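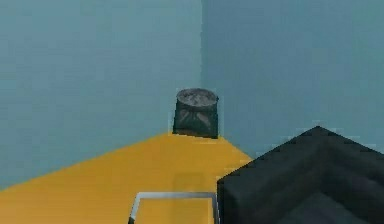 Blue-gray walls meeting in a corner, with a yellow surface below.

Home | Kitchen | Workshop | Paint

By Viera Kolář
19 Jul 2024

Corners are where most painters lose patience. Cut in one wall first, let it dry overnight, then do the second. Use an angled brush and load only the tip.

Before painting, wash the corner with warm water and a little dish soap. Grease from a kitchen goes high up, more than you think. Fill the small cracks with flexible caulk — normal filler will open again in winter.

Pull the tape while the paint is still soft, slowly and back on itself. I keep the rest of the paint in a jam jar with the room name on the lid.

Related
Cleaning a roller in 9 minutes
Which sandpaper for old doors
Rostam Nikzad on sticky drawers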